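Trimasmont: Neuer Holzboden im Gemeindesaal ist fertig

Der Gemeindesaal von Trimasmont ist seit dieser Woche wieder geöffnet. Während der Bauarbeiten mussten die Tanzgruppe, der Chor und die Seniorengymnastik in die Schule von Alva ausweichen. Jetzt können alle Gruppen zu ihren gewohnten Zeiten zurückkehren.

Die Arbeiten haben im Januar begonnen. Der alte Boden war an vielen Stellen uneben, und neben der Bühne hatte sich Feuchtigkeit unter den Brettern gesammelt. Die Firma Condel hat zuerst die Unterkonstruktion erneuert und danach auf einer Fläche von nearly 400 Quadratmetern neues Holz verlegt.

Die Leitung der Baustelle hatte Balakrishnan Gowda. Er erklärte bei der Eröffnung, dass die Feuchtigkeit von einem undichten Rohr in der Außenwand kam. Dieses Rohr wurde ebenfalls ausgetauscht. Dadurch hat sich die Fertigstellung um zwei Wochen verschoben.

Für die Gemeinde sind zusätzliche Kosten von 3865 Euro entstanden. Der Betrag wird aus der Rücklage für Gebäude bezahlt, wie Revathi Chowdary vom Bauamt mitteilte. Die Mieten für den Saal bleiben in diesem Jahr unverändert.

Das Holz ist geölt und nicht lackiert. Man darf den Saal mit sauberen Turnschuhen betreten, auch beim Training. Schuhe mit Absätzen aus Metall sind verboten. Wer Tische oder Stühle aufstellt, soll sie tragen und nicht über den Boden ziehen. Filzstücke für die Stuhlbeine liegen im Schrank neben der Küche. 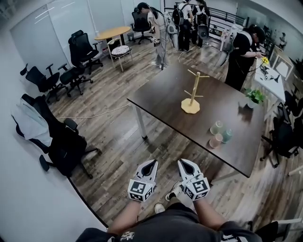
Belegung und Schlüssel

Der Plan für die Belegung hängt am Eingang. Die Tanzgruppe beginnt wie früher um 18 Uhr, der Chor probt danach im kleinen Raum im ersten Stock. Sushil Rastogi, der den Chor leitet, hat darum gebeten, dass die Tür zum Treppenhaus während der Proben geschlossen bleibt.

Die alten Schlüssel passen nicht mehr. Jede Gruppe bekommt zwei neue Schlüssel gegen Unterschrift im Bauamt. Wer den Saal für eine private Feier mieten möchte, meldet sich auch dort. Für den Sommer sind noch Termine frei, aber im September ist der Saal schon fast vollständig vergeben.

Im Nachbarort Cluncombe wird die Renovierung mit Interesse beobachtet. Der dortige Saal hat einen Boden aus derselben Zeit und ähnliche Schäden. Rostyslav Demchenko vom Sportverein Cluncombe hat den Saal in Trimasmont bereits besichtigt und will seinem Vorstand eine gemeinsame Anfrage bei der Firma vorschlagen. Eine Entscheidung darüber gibt es noch nicht.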